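Gudia Fitness Room Reopens in Brudgate With a Proper Place for Everything

The small fitness room at the Gudia community center in Brudgate is open again, and what a difference a good rack makes! For years the weights lived in a heap by the door, the jump ropes were tied in a knot that no one could undo, and anyone looking for a matching kettlebell had to go hunting under the benches. After 3 weeks of work the room has new rubber flooring, fresh paint and wall storage.

The project cost $3000, with $2000 coming from a Jekirby neighborhood grant and the rest raised at the spring pancake breakfast and the raffle that followed it. Most of the money went into the floor. The old carpet tiles had been down so long that they came up in crumbs, and the crew from Kaushik Flooring needed an extra morning just to scrape off the glue.

Kettlebells have the lower tiers now, and they are a cheerful bunch, with red, orange, lime green, yellow and light blue all in the mix. Medicine balls go on the top shelf, and the slanted shelves in between take the small stuff that used to vanish. There is still plenty of open floor for mats, so stretching and strength work can go on side by side.

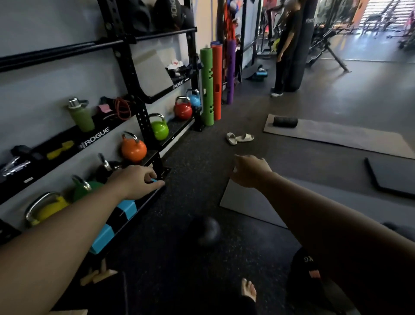
Kettlebells, training tubes and mats in the fitness room at Gudia.

The tall rubber tubes with the hand holes stand at the end of the rack, and they are already a favorite with the early crowd (you can carry them, swing them, drag them, and your shoulders will know it by evening). Resistance bands hang close by on another stand, so warming up takes no digging around at all.

The first open evening drew such a good turnout that people were trading places on the mats, and more than 200 residents have signed up for the summer program. Beginner kettlebell sessions start in July, with a gentle stretching hour before each one. Both are free to Brudgate residents. Sign-up sheets are at the front desk, and the room is open from 6 a.m. Please put the weights back on the rack when you finish.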